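### 5.2 Finger clearance over fabric

Applies to the Talpur gripper on all Ivel carts.

1. Set the speed limit to 115 mm/s.
2. Open the fingers fully before moving over the cloth.
3. Stop with both tips clear of the fabric and check the gap in the wrist view.
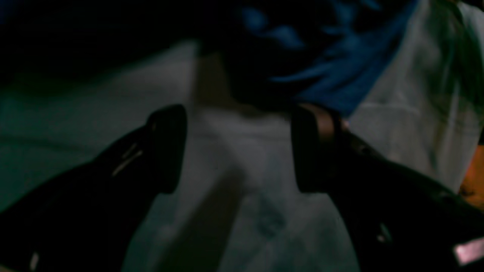
*Wrist view in low light: fingers open, tips clear of the white cloth.*

4. Lower in steps of 5 mm. Confirm each step on the pendant.
5. Close at the low force setting.

**Caution:** Keep hands out of the work area while the arm is enabled. Press the stop button before moving cloth by hand.

**Note:** Log any unplanned contact on form 400.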